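Re: [cooks] Bean soak times, dried black-eyed peas

On 13 June 2026, Zawadi Nyamweya wrote:
> Batch 3 split its skins after 6 hours in salted water. Shorter soak?

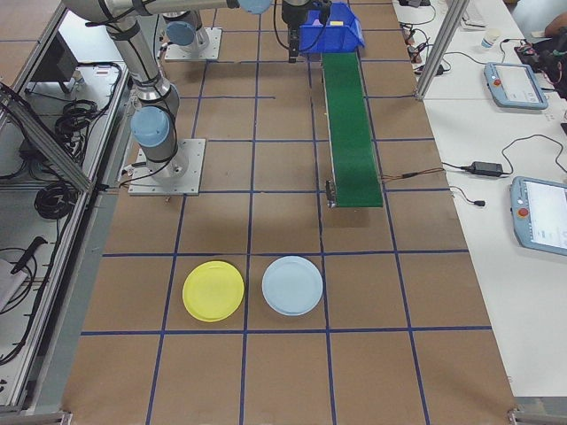 Keep the soak and cut the salt. I ran 398 g of dried peas at half your salt, then simmered them at a low setting with the lid ajar. Skins held. For tasting, serve the two salt levels on different colored plates, such as one yellow and one light blue, and log scores by color. Add onions only after the peas soften.

Emmanuel Koech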